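Filed under: Opinion > Machines at work
March | By a member of the Flimeda workshop
Last updated: March, 16:20

A small fault is also a fault

In our workshop at Flimeda we teach two robot arms to move mugs between a tray and some coasters. It is quiet work and visitors find it charming. For this reason, I think, they were surprised that we stopped it completely for a week after the right arm pushed a mug down too hard and did not let go.

The mug did not break. The arm lowered it until it met the coaster, and then continued to lower it. The motor at the elbow became hot, the controller reported nothing, and a colleague pressed the stop button. The whole event took less time than I needed to write this paragraph.
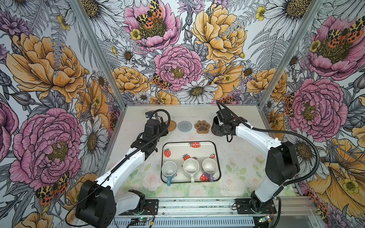 What the log said

The log said "run 451, completed". I still find this word more worrying than the push itself. Our controller software, which is called Cikport, decides that a run is completed when the gripper has reached its target height. It had reached this height, or very nearly, by force. The software did not ask how much the motor had worked to get there. In the settings there was a force limit, but it had been raised to 800 during an earlier test with a heavier object, and it was never put back. I was in the room for that test, so I am also responsible.

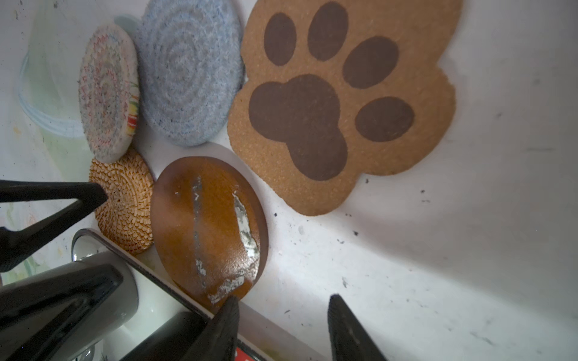

Many people in my field say that such mistakes will disappear when the machine has seen enough examples. We had collected around 2000 of them when the fault happened, so I am not convinced. A coaster is a good teacher on this question. Cork, braided strands and soft yarn do not give way equally under a mug, and the one target height we had typed in was a guess for all of them. Our glossy brown coaster has lost pieces of its surface and shows white underneath. I cannot prove that the arm did this, and I will not pretend to. But I also cannot prove that it did not, because we kept no record of the forces, and this is a poor position for people who call themselves careful.

I have heard the answer that it is only a mug. The Markum project, which uses the same software, will soon put its arms near people who are eating.
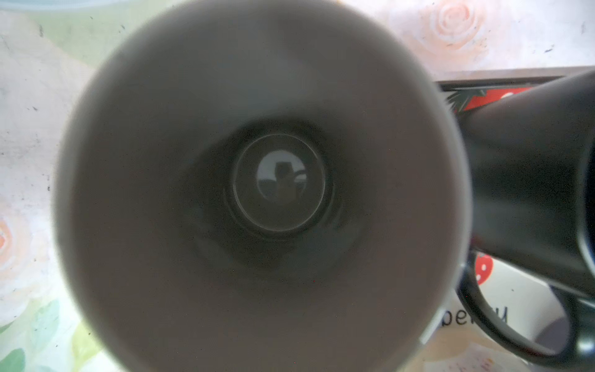
Their limit must be set by a person, written down, and checked again each morning before the motors are switched on. At present it is set by whoever touched the file last. I have asked for this rule in our own building on Amundsen Street too, and the reply was that it costs time. Yes, it costs time. Our test is now 2 minutes long, and I have measured it.

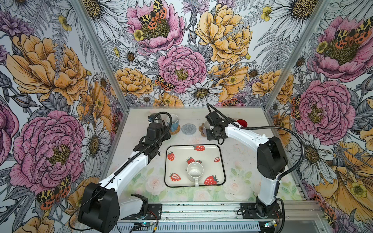 Both arms at the table, with one mug standing on the strawberry tray.

I would also like to change the word in the log. "Completed" should be kept for a run in which the height and the force are both as expected. For the other case I have proposed "reached, not verified". My colleagues say it is ugly English and they are looking for a better expression. Until they find it, we use mine.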